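Workplace automation at Posness

Workplace automation is the handing over of routine jobs to machines, and I've spent enough time on the floor at Posness, the kitchenware packer in Cluvbridge, to have opinions about it! When I started there were 63 of us on the packing side, and a good shift got 2000 orders out the door. The first robot line, a Cinau, took over the taping and stacking in July.

What changed for people? Mostly the kind of tired you are at the end of the day. My back is better – my eyes are worse. There's less lifting and a lot more showing, meaning you do the handling yourself with a gripper in each hand, so the machine has something to learn from (it's fussier than you'd think, and your wrists know it by lunch). 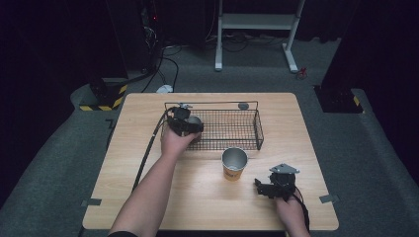

We do 36 runs and then take a break, which the old line never gave us. Pay went up one grade for people who moved to teaching, and 3 of my old crew went over to the Lý warehouse instead, where packing is still done by hand. I still have lunch with them when our shifts line up.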